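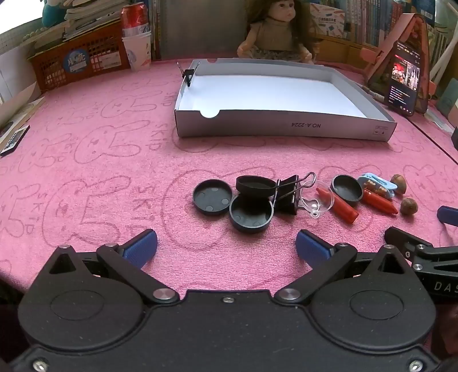
Nazari Riddles, a small data card

Hi! I'm Efthymia Tzavaras and I put this together mostly in the evenings, so please be gentle with the folder structure. What you get is a set of 116 riddles in Old English verse and Latin, each with a plain modern English gloss and my notes on what people have thought the answer is. I call it Nazari because that was the name of the first folder and I never got round to changing it.

What's inside

There's one text file per riddle, plus a big table called solutions. The table has a row for every answer anybody has argued for in the sources I read, 498 rows in all. Some riddles have just one row (everyone agrees on the bookworm, bless them) and a few have a ridiculous pile. If you only want one answer per riddle, filter on the column called preferred, but know that preferred means preferred by me.

The glosses are mine. I kept them close to the word order where I could stand it, so they sound clunky read aloud. Please don't quote them as poetry!

Where the texts come from

I typed everything from old printed editions, nothing later than 1920, and then checked my typing twice. Long vowels are marked only where the printed edition marked them, which means they're inconsistent from one file to the next. I thought about smoothing that out and decided against it, partly out of principle and partly because my wrists hurt. Thorn and eth are kept as printed. Runes are spelled out as rune names in square brackets, so search for the bracket if you're after those.

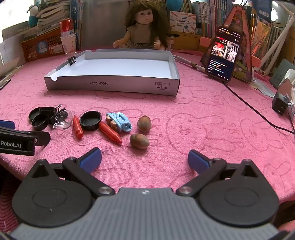

Damaged lines are the part I'd fix first if I had another free month. There are 33 riddles with at least one gap, and I used three dots for every gap no matter how long it is. A missing word and half a missing page look the same in the file. The notes column usually says which it is, though I got lazy toward the end of the Latin ones.

Using it

The files are plain UTF-8. I open them in Perix, a little concordance program, and they load fine as long as you turn off the setting that lowercases everything, otherwise the rune names go funny. Sutico users will need to rename the column called no to something else. I have no idea why it hates that word.

Known problems

Riddle numbers follow the editions, so two files are numbered 2a and 2b and sort oddly. One gloss has "shield" where it should say "chopping block". I know, it's coming. The Latin titles often give away the answer, so if you're testing readers, drop that column first.

Changes

9 Dec 2024: split the notes out of the gloss files, added the preferred column, fixed a batch of swapped thorns and p's.
November: first version shared with the Prornico reading group, who found most of the typos.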